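Olline opens its handheld filming course in Tutberg this April

1 Feb 2021
For immediate release

I've been putting off writing this until we had the keys, and now we have the keys! Olline is starting an evening course in handheld filming in April, upstairs at the Kratochvíl building in Tutberg, and bookings are open from today. It's called Clavine (after the street where I first rented a desk, long story) and it's for anyone who has bought or borrowed a stabiliser, got it out of its case, and then put it straight back.

I'm Dzifa Boateng and I run Olline, which until now has mostly been a hire counter. People come in for a camera and a gimbal for the weekend, and I do my best to show them how it all goes together while the next person waits behind them. It's a rotten way to learn. Half of them ring me on the Saturday morning from a car park, and I end up talking somebody through balancing a camera over the phone with a wedding going on behind them. I love those calls, but I'd rather they didn't need to make them.

So the course is six evenings, each two hours long, with 11 places. We'll spend the whole first evening on the kit standing still. That means plates, clamps, knobs, which ones you tighten first, and where the cables go so they don't drag on a motor. I know it sounds dry. The people who tried it out on me last autumn (friends, mainly, and one very patient cousin) said it was the evening they'd have paid for on its own.

After that we start moving. Walking forwards, walking backwards, turning a corner, going through a door without clipping the frame, sitting down while still filming. We'll do low shots and high shots and we'll do the thing everybody gets wrong, which is stopping. You come to the end of a lovely smooth move and then you lurch, and the last second of the shot is useless. There's a whole hour on stopping.

A good bit of the time goes on how you hold the rig. Arms get tired much faster than people expect, and once they're tired the picture starts to bob up and down with every step. We'll look at one hand and two, elbows in or out, and when to rest between takes. I've kept it all to movements you can practise at home in a hallway – no gym needed, no special boots.
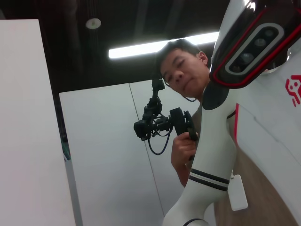
Do I need my own camera to come on the course?

Bring one if you've got it, as you'll learn more on the kit you use every week. If you haven't, tell us when you book and we'll set aside a camera and stabiliser from the hire counter for you, with nothing extra to pay.

I should say something about the room too. It's one long space on the upper floor with a plain wooden floor, which is lovely for walking shots, and there are tall windows down one side, which are less lovely at half past six when the light is going. We've ordered blinds. There's a lift, a kettle and somewhere to lock a bike. We're also keeping the chairs to a minimum, partly for spacing and partly so that people stay on their feet.

As things stand we're planning for small numbers and open windows, so please bring a jumper. If the rules in April say we can't meet, we'll move the start and keep your place, or give you your money back, whichever you prefer. You won't have to argue with me about it.

You don't need any experience. You also don't need to be making anything grand. The trial group filmed a dog being washed, a very long corridor and someone's allotment, and the corridor was my favourite (it had a really good stop at the end). If you do have a project on the go, bring it along and we'll use it in the last two evenings, when everybody plans a single unbroken shot and films it again and again until they're happy or it's time to go home.

There's a short kit list that goes out once you've booked. It says flat shoes, charged batteries, a soft cloth and an empty memory card, and it says charged batteries twice on purpose.

To book, or to ask me anything at all, pop into the Olline hire counter in Tutberg or leave a message on the shop phone and I'll ring you back in the evening. Local papers and newsletters are welcome to come and sit in on the first session – just let me know beforehand so I can put a chair out.

Contact for press and bookings: Dzifa Boateng, Olline, Tutberg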